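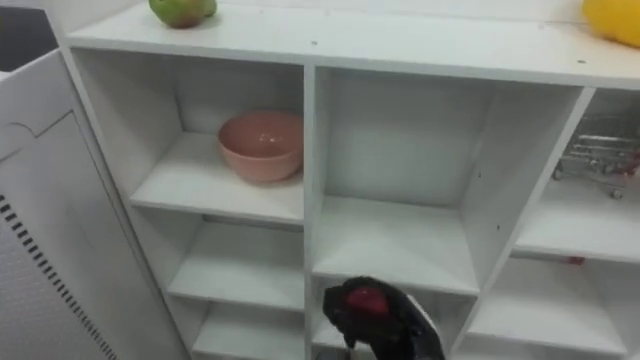

Handout 4: Open shelving and the claims made for it
Household Storage, June session. Notes by Kerstin Tangen

Storage writing is full of advice that has never been tested by anyone who has to dust. Read it with a pencil in hand. The usual claim is that open cubbies keep a room tidy, and the usual evidence is a picture of cubbies with very little in them. I would like to see the same unit after a winter.

1. Empty space

The Clostard guide tells readers to leave a third of every shelf unit bare. It doesn't say where the other things went. If they moved to a closet, the closet should be counted too. One bowl in a compartment looks calm, I grant that, but a bowl used every day will have company before long.

Look at how the bowl sits alone in its cubby, with the compartment under it bare. Would you store one bowl this way at home? Write down what you would put beside it.

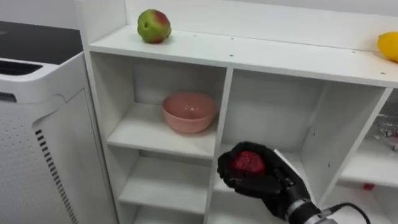 2. The top surface

A flat top at a handy height collects mail, keys and cups. Gumede, in the course reader, argues that putting something pleasant there on purpose keeps the clutter off. Maybe. I have seen fruit work for a week, and I have seen fruit with mail leaning on it.

Fruit set directly on a shelf has its own problems. It rolls, and a soft spot on the underside goes unnoticed until it leaves a ring. A bowl solves both, and there is often one sitting unused a shelf below. Spacing the pieces out looks good and uses up the whole top.
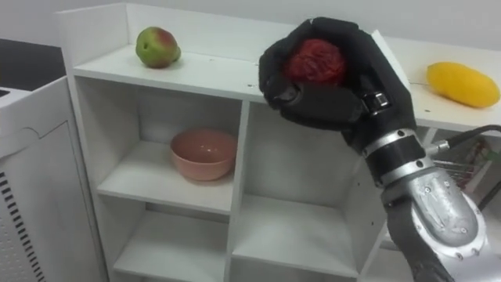

3. Low compartments

The Wilotlow survey had 3,054 replies, and 94 percent of people said they could reach everything they owned. Note the wording: could reach, with no question about whether they did. The bottom row is where this matters. Anything kept down there means bending each time, and small things slide to the back.

My own rule is heavy and seldom used at the bottom, small and often used at waist height. Tandum says the reverse for bedrooms — I don't find the argument convincing, but read it before you side with me.

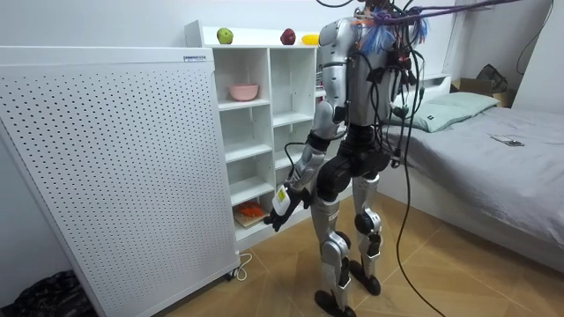
Reading time: 2 minutes

4. Before the next class

A row of fruit along the top and open cubbies underneath is a fair arrangement for a small bedroom, provided that somebody eats the fruit. Pick one open unit where you live. List what is on it now, leave it alone for two weeks, and list it again. Don't tidy it first. Bring both lists, including the embarrassing one, and mark anything you can't explain.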